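Pantry Shelf Tips, and Our First Months With the Prustham Restocking Service

My sister-in-law Helju Luik runs a little corner shop, and I help out there when my knees allow, so I look at shelves the way other people look at gardens. When she signed up for the Prustham service in July (it's a small rolling robot that brings stock out from the back and tells you what is running low) I was curious how much of the tidying would still land on us. Quite a lot, as it happens, and most of what I learned works just as well in a home pantry!

Clear the floor first. The robot wants a clean path and will sit there blinking at a flap of cardboard until you move it, and your own toes will thank you too.

Keep soft things together in a basket. Tissue packs, sponges and napkins slide all over an open shelf, and the robot reads a basket much better than a leaning pile. Ours has slots along the rim, handy for hooking on a price tag.

Heavy drinks go at one side, close together, so you can see at a glance when there's a gap.

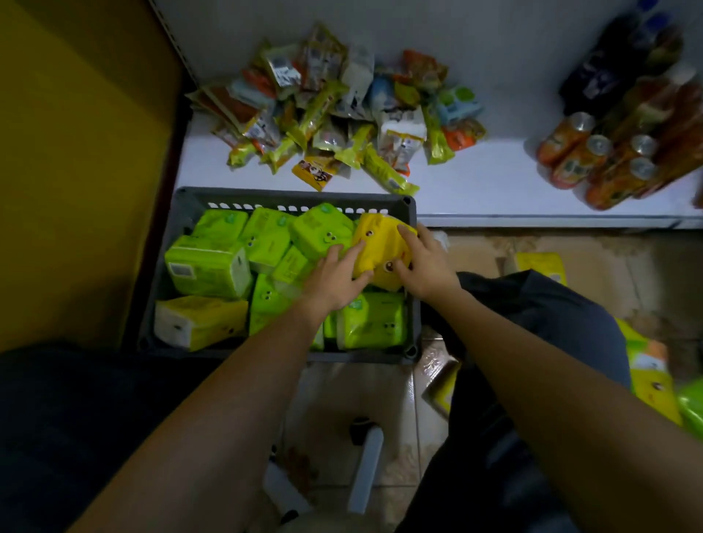
I like to press down gently with one flat hand while I tuck the last pack in with the other. If it springs back up, the basket is too full, and you'd better take one out and start a second basket. Turn the fronts outward where you can, though I never manage it with all of them. Little snack packets are the worst of the lot, and I'd give them a shallow tray of their own.

As for the service, the basic plan is 77 a month, with two visits from the fitter included. Veikko Salminen came to set ours up and was very patient with my questions. The low-stock messages are worth having, and the carrying saves Helju's back, but it won't straighten a shelf for you. She's keeping it for another seven months and then we'll see.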